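Chapter 5
The Bowl Goes Where It's Told: Automation and the People Next to It
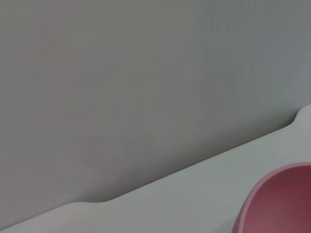
Every workplace has a job that is too small to have a name. In the kitchen of the Dranside staff canteen, it was moving bowls. A bowl came out of the wash, somebody picked it up, and somebody put it down where the next person wanted it. If you had asked the kitchen crew to list their duties, they would have mentioned chopping, scrubbing, lifting, and putting up with the manager. Bowls would not have made the list. You don't list breathing either.

Then the canteen bought a robot arm to move the bowls, and for most of one winter nobody on the early shift talked about anything else.

This chapter looks at what happens when a machine takes over a piece of somebody's job. We will spend little time on the machine. There are plenty of books about machines, and most of them have better diagrams. What interests us is the person standing next to it, who arrived on Monday with one job and went home with a slightly different one at the same rate of pay.

What the canteen thought it was buying

The arm came from a supplier called Gineck, and the sales visit went the way sales visits go. Sherif Ragab, who ran the canteen, was told that the arm would handle the dull work and free up his staff for better things. He asked what the better things were. The salesman said that would be up to him. Ragab later described this as the only fully accurate statement made that afternoon.

His reasoning was sound enough on paper. The canteen employed 20 people over two shifts. Turnover was high, the dish area was where most new hires quit, and the people who stayed complained about their wrists. If a machine could do the reaching and placing, the wrists would get a rest and perhaps the new hires would last until their second paycheck. No one was to be let go. Ragab put that in writing and taped it to the door of the walk-in, where it slowly went soft at the corners.

What he had not done was ask the crew how the bowls were moved. It seemed a strange thing to ask. They were bowls.

What the job had been all along

Salma Fahmy had worked the dish area longer than anyone, and her account of the first weeks is worth having in full:

"They asked me to show the installer where the bowls go. I said, well, here. He said, always here? I said yes. Then he watched me for an hour, and I put them in four different places. If Mostafa is plating, he wants them on his left. If the cart's coming through, you keep them back from the edge. If they're still warm you don't stack them. I didn't know I was doing any of that. I would have told you under oath that I put them in the same spot."

People who study work have a term for what Fahmy was doing. They call it tacit knowledge, meaning the things a person knows how to do without being able to say how. It turns up in every trade, and it is usually discovered at the moment when someone tries to write it down for a machine. The written procedure for bowls at Dranside had been one line long. The version the installer ended up with filled several pages, and Fahmy is not mentioned on any of them, though every sentence is hers.

Notice the order in which this happened. First the task was called simple. Then the simple task was handed to a machine. Only then did anyone find out what was in it. You will meet this order again in the warehouse case in Chapter 6, and if you go on to work for a living, you may meet it in person.

The new job nobody applied for

Once the arm was running, the dish area did not get quieter. It got a different kind of busy. Somebody had to make sure the bowls arrived where the arm expected them. Somebody had to wipe its camera when it steamed up, and clear the counter of the things people put on counters: towels, phones, half a sandwich. Somebody had to press the reset button and then say, in the direction of the office, that the thing had stopped again.

That somebody was Mohcine El-Sayed. He had been hired to wash dishes. By February he was the person everyone called when the arm stopped, a role that came with no title, no training and no raise. He was good at it, and this turned out to be his mistake.

We will call this kind of work tending. It has three features that come up again and again in workplace studies. It is hard to see, as it mostly consists of things not going wrong. It breaks up the day into short pieces, so the person doing it can never quite settle into anything else. And it tends to land on whoever is standing closest.

El-Sayed did not hate it. He told us he liked the arm well enough, "the way you like a cousin who's staying with you." What bothered him was the weekly report, which counted the bowls the arm had placed and credited them to the arm.

Who gains, and when

It would be easy to tell this story as a plain loss, and plenty of people on the early shift did, at length, over coffee. But Fahmy's wrists did stop hurting. Mostafa Salem, who plated the lunches, found that bowls now arrived in the same spot every time. He complained about the spot for a month and then built his whole routine on it. When the arm was down for a day, he was the one who shouted.

Jannik Wendt, the shop steward, took the view that both things were true and that only one of them was being talked about upstairs. He asked for a meeting. He wanted tending written into the job description, with hours set aside for it and a pay step attached. Management replied that the matter would be reviewed. Wendt had heard that word before and brought a folding chair.

How that meeting went, and what each side gave up, is the subject of the next section. Before you read it, try the two exercises that follow.

Before you go on

Pick a small task that you do at work or at home without thinking, such as loading a dishwasher or setting a table. Write instructions for it on a single page. Give them to someone who has never seen you do it, and keep your mouth shut while they follow them. Note each point where you wanted to speak.

Then go back to Ragab's notice on the walk-in door. It promised that no one would be let go. List what it did not promise, and mark which of those things you would have asked about if you had been on the early shift.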